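Handheld gripper rig: tracking jumps when the jaws close, and the jaws keep pushing after release. Safe to carry on?

Posted by Hubert Żak, 24th July

I'll try to keep this short but it has been a long week. We have a hand-held gripper tool from Kurkach that we use for recording pick and place demonstrations. You carry it, squeeze the trigger, the jaws close, and a box covered in square markers tells the software where the thing is in the room. Afterward the recordings get fed to an arm that is supposed to copy them.

Two things have gone wrong and I don't know if they are one thing.

First, the position jumps. The track is smooth while I reach, smooth while I line up, and then at the moment the jaws close it leaps sideways and comes back. When we played one of these recordings on the arm (a Bomis, older model, on a bench with a guard around it) it did just what the recording told it to. It went sideways, hit the guard, and tripped the force limit. No harm done except to the guard, which has a dent in it now.

Second, the jaws on the hand-held unit have started staying on. I let go of the trigger and the motor keeps squeezing for a moment before it opens. Not every time. Once it had a fingertip in it. It wasn't bad, more of a surprise than an injury, but I didn't like it.
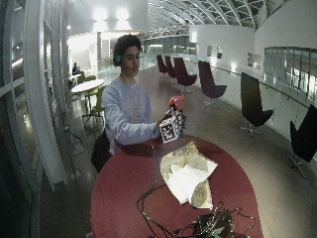 Kurkach support told me to recalibrate. I recalibrated. They told me to recalibrate again, in better light. I did that too, and the error number the calibration page gives at the end went down, and the recordings are exactly as bad as they were. So I am not very impressed with the error number.

What I have tried so far:
New marker prints, flat, matte paper.
Different USB port, different laptop.
Reinstalling the tracking software, version 2 of it, from scratch.
Going back over the old recordings. Of 532 from before the trouble started, I found 21 with a jump in them, and those were all small. Now it is most of them.

The person at Kurkach thinks the late release is "operator habit," meaning they think I am not letting go. I have been letting go of things my whole life. Has anyone seen both of these together? And would you keep recording while you look for the cause? My boss would like me to.

Genowefa Kalinowski

Stop recording with it. I would put that ahead of everything else. A tool that keeps squeezing after you let go is a tool with a fault, and the fault doesn't care that the motor is small.

I don't believe the calibration story either. Calibration that is off gives you an error that is there all the time, or that grows as you move toward the edge of the tracked area. It does not wait politely for the jaws to close. Something happens at jaw close, and the thing that happens is that the motor pulls current. So my first suspicion is power. If the motor and the electronics share a supply, and the supply sags when the motor stalls against an object, then the board can drop messages or stamp them with the wrong time. Late messages would give you both symptoms. The position comes in against the wrong moment, and the trigger release gets there after everything queued ahead of it.

I say "would" because I can't prove it from here, and you shouldn't take it as proven. Test it:

Put a meter or a scope on the supply at the board, not at the plug. Close the jaws on something solid and hold. Watch the voltage as they close.

Then log the raw trigger reading with its own timestamp and compare it with the motor command. If the trigger says released and the motor is still being told to close, it isn't your thumb, and you can send Kurkach the log with my regards.

Then wiggle every connector while it logs. Cables that get carried around loose, coiled and uncoiled every session, go bad at the plug end first. I have thrown away more cables than anything else I've owned. One of ours passed every bench check and failed only when it was bent to the left.

On the dent in the guard: the force limit did its job and you should be glad of it, but I'd ask why the arm was allowed to play a recording with a leap like that in it at all. Put in a check that refuses any file where the hand moves faster than a hand can. It's a few lines of code. We added ours in November after something similar and it has turned down plenty of files since, including a few of mine that I had thought were fine.

Krešimir Karagiannis

had the same thing, it was the cable. new cable, fixed. didn't do any of the rest of it

Edmund Kaczorowski

I want to push back a little on Genowefa's answer, though I agree with the first line of it. Power is a good guess for the late release. I'm less sure it explains the jumps. People in these threads love a single cause and in my experience there are usually a couple of dull ones sitting side by side.

Look at what else happens when the jaws close. You move your other hand in to steady the object. You turn your wrist. Your sleeve goes across the markers. The tracker loses a few squares, makes its best guess from the ones left over, and a best guess from one or two squares seen at a slant can flip to the wrong angle. That will look just like a leap sideways and back. The software sold with these things is far too confident about it, too. Ours reported "tracking good" with a coat hung over the markers. I have a screenshot.

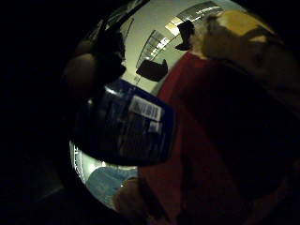

The maker's sample recordings never show you this problem, and I'd be careful about judging your own setup by them. Every sample set I've been shown was done on a bare bench with one block and a patient person. Real use is cramped. You get something like a glossy blue container with fingers wrapped over the top of it and a dark red shirt or sweater filling half the view, and now the tool's own camera has almost no background left to work with. If your system mixes that camera's view with the outside markers, as some do, you can lose both at the same moment. Find out which it uses. The Kurkach manual I have says "advanced fusion" and leaves it at that, so I would ask in writing.

A cheap way to split the two ideas apart: record ten or so runs where you squeeze the jaws on nothing, holding the tool out at arm's length in full view, other hand behind your back. If it still jumps, Genowefa is right, or the marker box is loose and shifts when the motor kicks (check the screws, please, before you buy a scope). Then unplug the motor and do your normal motion, sleeves and all. Jumps there mean the markers are being covered, and a new cable won't help you one bit.

As for Krešimir's fix, maybe. Swapping the cable also means unplugging and reseating everything, so I would want to know if the old cable still fails when it's put back. Hardly anyone puts it back.

And no, I wouldn't keep recording. Besides the finger, you'd be filling a folder with files you can't trust, and someone will train on them later without knowing. We lost a good part of a project at Bratitz that way. The files had perfectly sensible names.

Follow-up from Hubert Żak

Thanks, all. We have stopped using it, my boss is not pleased. Partial results.

Two screws under the marker box were loose. Tightened them. With the jaws closing on nothing and my arm held out, the jumps are gone. In normal use they are less frequent but still there, so Edmund may be right about sleeves. I'm going to roll mine up and try again before I say so.

The late release is still happening. The log shows the trigger as released while the motor is still being told to close, so it isn't my habit. I've sent that to Kurkach and they have asked me to recalibrate.

Old cable is labeled and in a drawer. A replacement from Sydorenko is on order and I will put the old one back afterward to check, as told.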